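What Is a Variable?
Coding for Kids
By Atieno Sang
Nov 18, 2021

A computer program has to remember things while it runs. A game remembers your score. A weather app remembers the name of your town. Programmers store each of these in a variable.

A variable has two parts: a name and a value. The name tells the computer which variable you mean. The value is what is stored there right now.
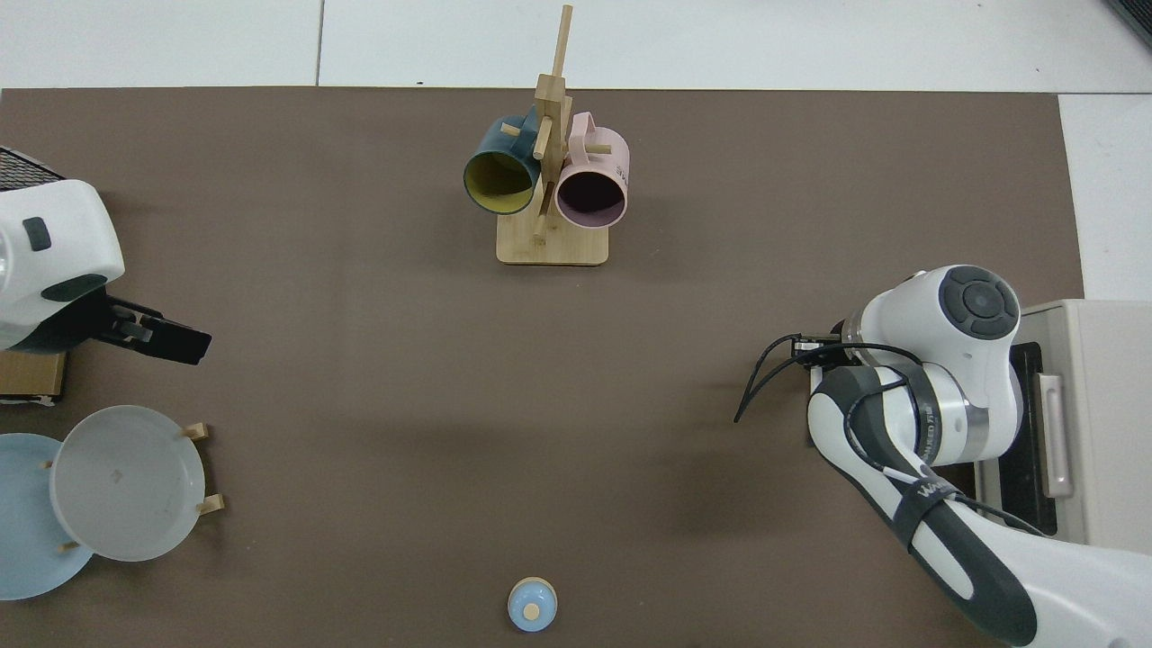 Two mugs on a wooden mug tree.

Suppose you are writing a game and you want every player to begin with 20 points. In many languages you would type this:

score = 20

The name is score and the value is 20. When the player wins a round, you can change the value:

score = score + 200

This line looks strange if you read it like math homework. In most programming languages, the equals sign means "work out the right side, then store it in the name on the left." The computer looks up score, finds 20, adds 200, and stores 220. The old value is gone.

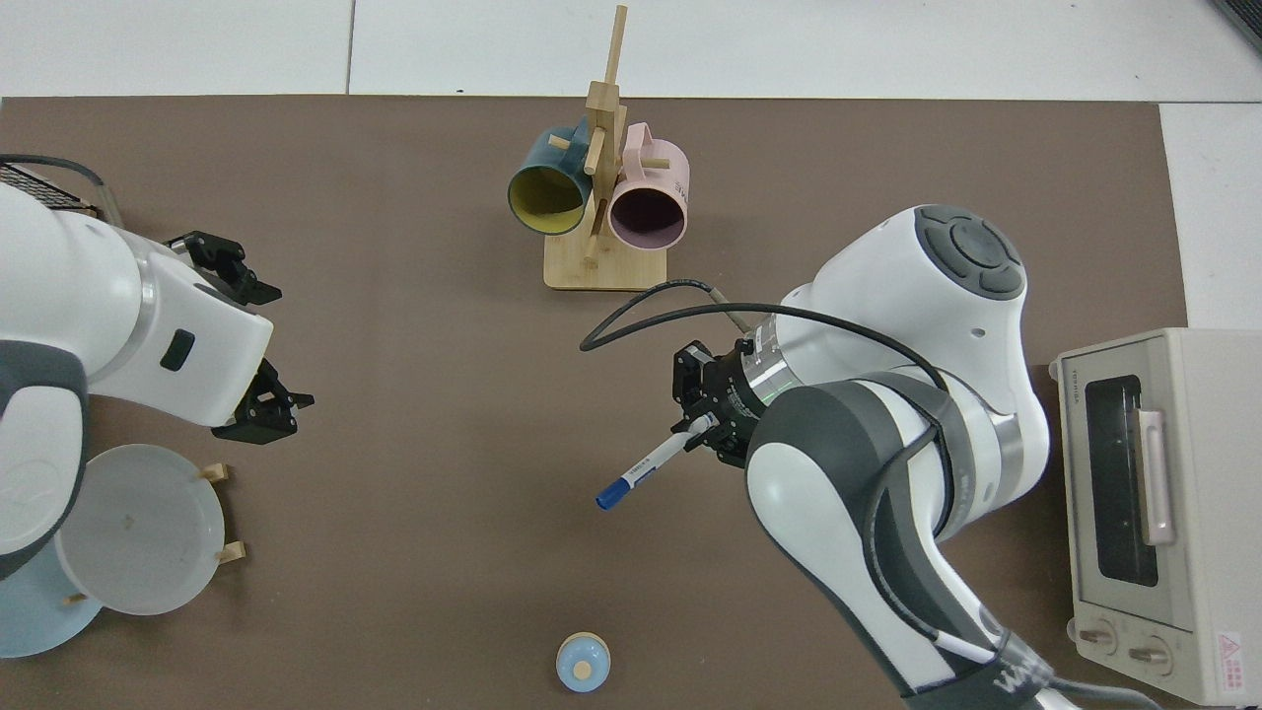
Values can be words too. Programmers call a piece of text a string, and they usually put quotation marks on both sides of it:

player = "Brahim"

If you leave out the quotation marks, the computer thinks Brahim is the name of another variable. It goes looking for it, can't find it, and shows an error message.

Choosing names

Pick a name that says what is stored. A variable called x might make sense today and puzzle you next week. Most languages don't allow spaces in a name, so people write high_score or highScore. 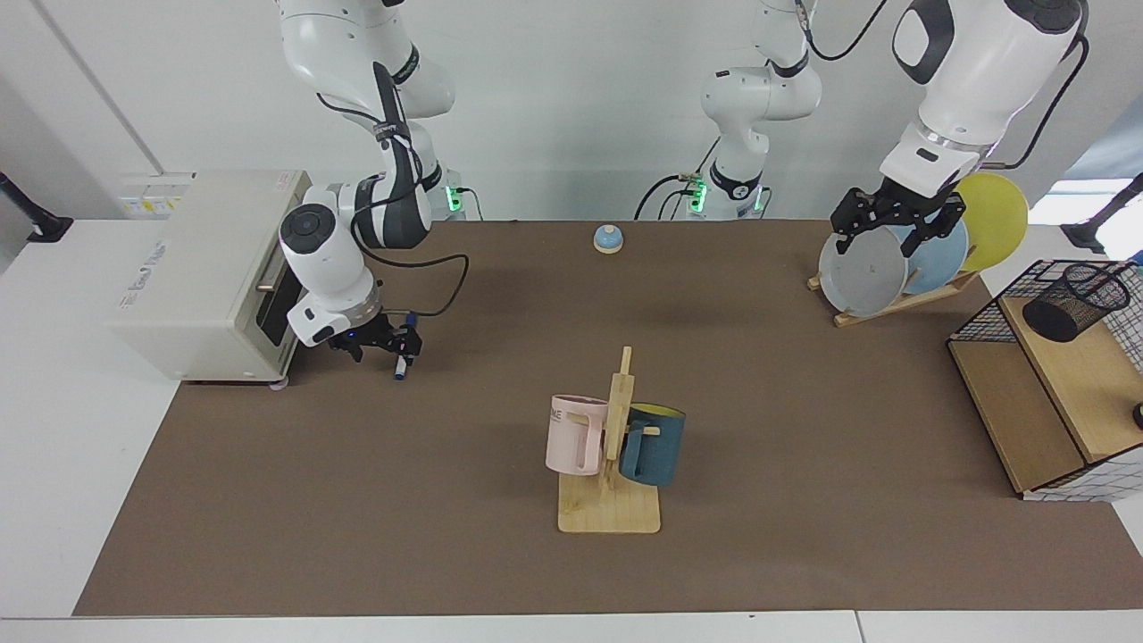
Capital letters often matter as well. In Python, Score and score are two different variables. If your program says it doesn't know a name, check the spelling first, then the capitals.

Try it

Make a variable called age and store your age in it. Add 1 to it, then print it. What number do you get?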